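**Peel-and-stick brick panels for a shop backdrop, worth it or not?**

**macapagal_e**
Thinking about covering three walls of my bench alcove with those white fake brick panels. The bench sits inside it, so I'd be looking at them all day. The drywall back there is ugly and has old screw holes everywhere. Bruvetholm sells a foam version and the reviews are suspiciously cheerful. Has anybody lived with these over a workbench for longer than a month?

Bench is small, mostly electronics and hand tools. No welding, no table saw.

**tinsnip17**
Skip it. Foam dents if you look at it wrong. I put some up behind a vise in my old place and within a season the whole strip at elbow height was full of dings. Also every printed mortar line is a place for dust to sit. Paint is cheap and you can wipe it.

**pacita.ambrosio**
I'd push back on that a little. Behind a vise, sure. Behind a soldering bench, what exactly is hitting the wall? Mine have been up since March of last year and the only bad spot is where I leaned a clamp. White is good for light too. I stopped using one of my two lamps.

What I'd worry about is corners. The pattern never lines up where two walls meet unless you start from the middle of the back wall and work out. The Acuña ones claim "seamless corners" and I don't believe it for a second.

**tinsnip17**
You stopped using a lamp because of wallpaper? Come on.

**pacita.ambrosio**
Because the wall used to be brown paneling. Try it.

**grebe_and_sons**
Foam near a soldering iron would make me nervous. Has anyone read the fire rating on any of this, or are we all going by the picture on the box? I asked Jundutari support and got a link to the same product page I had written to them about. So I don't trust that one until somebody shows me a data sheet.

**macapagal_e**
Fair point, I hadn't thought about the rating. I'll keep the iron at the front edge either way.

White brick on three sides, wood top, metal at the front.

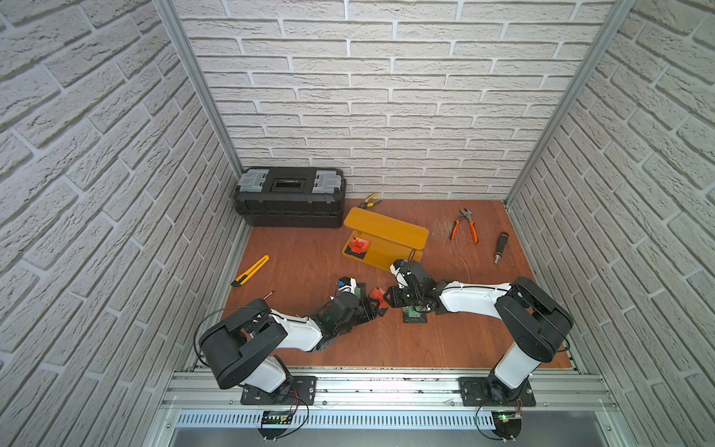 **tinsnip17**
The brick is fine to look at, I'll give it that. My problem is everything that ends up in front of it. People spend a weekend on the walls and then never decide where the tools live. Even there you've got a black toolbox parked on the table in the back left, eating up a corner. If it were my bench that box would go underneath or on a shelf. A toolbox on the work surface is a shelf you have to reach across.

**pacita.ambrosio**
Depends on the box. If the lid opens straight up and you only need it twice a day, the back corner is dead space anyway. I'd rather have it there than under the bench where I have to crouch.

I do like the posts in the back corners. If you have aluminum uprights there, you may not need to care whether the brick pattern meets, depending on where you're standing. That answers my own complaint about corners. You could get a similar effect with plain L trim for a few bucks.

**grebe_and_sons**
Trim is the right call and cheaper than the "corner kit" Isascombe wants to sell you.

Different question. That reddish-brown top. Is that how you want to finish yours? I've never been sold on a dark-ish surface for small parts. Drop a black screw on it and good luck. I went with a pale top for that reason and put a gray mat on it, and the mat is what I look at all day anyway.

**macapagal_e**
Mine is bare right now. I was leaning toward a red mahogany stain, partly because I already own the can.

**tinsnip17**
"I already own the can" is how half the bad decisions in my garage happened.

**pacita.ambrosio**
Same, but I'd still use it. Put a tray down for screws. Test the stain on the underside first and leave it a few days - some of those go much redder than the lid says.

**grebe_and_sons**
What about the slotted metal along the front, under the rail? I keep seeing trays like that recommended for cables and I have doubts. They fill up with lint and then you can't pull one wire without dragging the rest out.

**macapagal_e**
I want one anyway. My cords are on the floor now and I've stepped on the iron's plug twice.

Plan for the moment: buy one pack of 6 panels, stick them on the back wall only, L trim in the corners, and hold off on the sides until I've seen a fire rating in writing. If they peel I'll paint.

**tinsnip17**
They'll peel. Prime the wall first at least, bare drywall paper comes right off with the adhesive.

**macapagal_e**
Will do. Primer's on the list.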